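Sock Trials Enter Second Week at Maltuvthorpe Workshop

September 6, 2019

MALTUVTHORPE – The sock remains the hardest thing on the list. That is the early finding from a shared workshop on the edge of town, where a small group has been trying out robot grippers on laundry since the end of August and has so far learned a good deal about laundry.

The trial pits two sets of fingertips against each other. The first, sold under the name Lanz, is a soft pad that gives a little when it closes. The second, called Illar, is stiffer and cheaper, and was designed for picking up small boxes, a job everyone involved now speaks of with some longing.

"A box wants to be picked up," said Zyanya Cisneros, who is running the comparison. "A sock has no opinion. You close on it and it goes somewhere else."

Each set of fingers gets the same list of 19 household items, from tea towels to a child's mitten, and the same three chances at each. The tools are held by hand for this stage, one operator with a gripper in either fist, so that the group can settle the question of fingertips before it starts arguing about arms. By the close of work yesterday the log stood at 717 attempts. Cisneros would not say how many of those were socks, except that it was more than she had budgeted for.
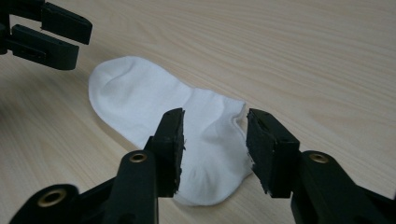
Fingertip pads at either side of the cuff during the sock trials in Maltuvthorpe.

The trouble, according to the log, is mostly the table. Fabric lying flat offers very little to get hold of, and the stiffer fingers tend to skid over the top and close on nothing. The softer ones will pinch up a fold if they are pressed down first, but they have also shown a habit of taking hold and then declining to let go. Several entries read simply "still attached."

Teodoro Sarmiento, who drove over from Istombridge in April to help write the test list and has been driving over ever since, favours going in at the cuff. It is the thickest part, he argues, and the elastic gives the pads something to bite on. Cisneros prefers the heel. The two have agreed to record both and to discuss it less at lunch.

Wear is another matter. The group is keeping a note of the condition of the pads at the end of each day, and Sarmiento would like a set to last 2,000 closes before it needs replacing. He described this as a modest hope. Cisneros described it as his.

Cameras come next. Those on the tools at present give a close view of whatever is between the fingers, but pale cloth on a pale table has made for some long afternoons of reviewing footage. A darker tabletop has been proposed and priced, and the colour is under discussion.

The workshop will put both sets of fingers on powered arms later in the spring if the budget allows, starting with the tea towels. Matching socks into pairs was on the original list and has been moved to a separate page headed "Later." Residents with clean odd socks to spare can leave them in the tub inside the front door.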